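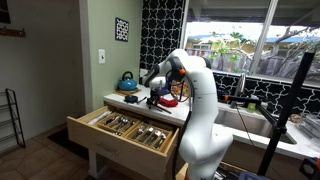
What is a rough draft?

A rough draft is the first version of something you write. It has the main ideas in it, and it is allowed to be messy, too long, too short, badly spelled and a little bit embarrassing. You fix all of that later.

Who needs one?

Pretty much everybody who writes anything longer than a birthday card. The people who wrote the books in your school library made rough drafts. So did whoever wrote the speech your principal gives on the first day, although in some schools you may suspect they stopped there.

Lots of kids think good writers sit down and the right words come out in the right order. Hilde Schouten, who writes the Gilbert the Goat books, keeps her old drafts in a box under her desk. In the first draft of Gilbert Goes to Prilberg, Gilbert was a duck. He was a duck for 39 pages. Then she noticed that he kept eating the furniture, and ducks don't do much of that.

She didn't throw the story out. She changed the duck. That kind of change has a name, and we'll get to it.

How do I start?

Starting is the worst part, so make it small. Don't begin with the first sentence if the first sentence is being difficult. Begin with the part you already know. If your story has a dragon in a swimming pool, write the pool part. You can work out how the dragon got past the lifeguard tomorrow.

Some writers like to make a list first. Some draw a map. Some talk to the dog. The dog is a good listener but will not remember any of it, so write it down soon after.

If your mind is blank, try setting a timer for seven minutes and keep your pencil moving until it rings. You can write "I don't know what to write" as many times as you like. Most people get bored of that by the fourth time and write something else.
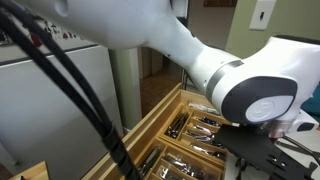

What if I spell something wrong?

Leave it. Put a little circle around the word if it bothers you and keep going. If you stop to look up "rhinoceros," you may forget what the rhinoceros was about to do, and that was the good bit.

The same goes for commas, capital letters and that sentence that has the word "and" in it eleven times. They'll all still be there when you come back - mistakes are very patient.

What happens after the rough draft?

Two different jobs, and people mix them up all the time, including some grown-ups.

The first job is called revising. Revising means looking at the big stuff. Does the story make sense? Is anything missing? Is there a long part about breakfast that you could take out? When Hilde Schouten turned the duck into a goat, she was revising.

The second job is called editing. Editing means looking at the small stuff, like spelling, periods and whether you wrote "there" when you meant "their."

Do them in that order. Imagine you fix every comma in the breakfast part and then decide to cut breakfast. Those were lovely commas, and now they're in the trash.

Here is the same bit of story in three versions.

Rough draft: The knight went in the cave and it was dark and he was scared and there was a noise and it was a bat.

Revised: The knight went in the cave. Somthing squeaked. He droped his sword on his foot and yelled so loud that the bat fainted

Edited: The knight went in the cave. Something squeaked. He dropped his sword on his foot and yelled so loud that the bat fainted.

You'll notice the middle one still has mistakes in it. That's fine. It also has a fainting bat.
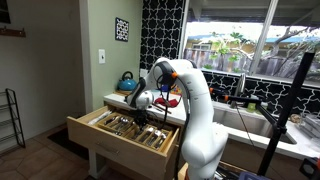 How do I know what to change?

Read it out loud. Your eyes will skip right over a missing word, but your mouth will trip on it. Go somewhere private if you don't want your brother's opinion.

Then, when you're ready, read it to somebody whose opinion you do want. Ask them a real question. "Do you like it?" is not much use, as most people are polite and will say yes. Try "Where did you get confused?" or "What do you want to know more about?" If they ask why the dragon has a library card, and you never said, you've found something to add.

You don't have to take every suggestion. It's your dragon.

How many drafts do I have to write?

For a school assignment, your teacher will usually tell you. For your own stories, stop when the changes you're making aren't making it better, or when you've swapped "big" for "huge" and back again and it's nearly dinnertime.

Keep the old drafts if you have room for them. There may be a duck in there you want later.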